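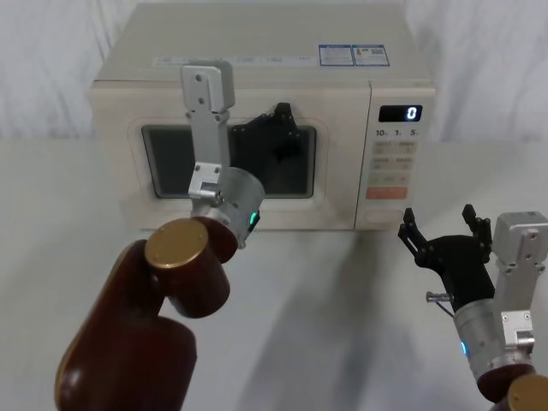

Two-arm setup at the microwave, Talteo student project

Student operators wanted, spring term

The Talteo project is looking for 6 students to run the arms on our kitchen appliance tasks. You will drive both arms by hand controls and repeat short jobs such as opening a microwave door, pressing a time button and closing the door again. Each run is logged and graded. We have 323 runs on file and need many more before the Skodmont competition.

No programming needed. You should be patient, on time and able to sit at the station for a full shift. Training takes one afternoon.

Hours: 10 per week, January through the end of term
Where: Enriquez Hall, Room 13
Credit: counts as lab hours for the robotics class

To apply, leave a short note with your class schedule at the Clalter Lab front desk. Club members and first-year students are welcome.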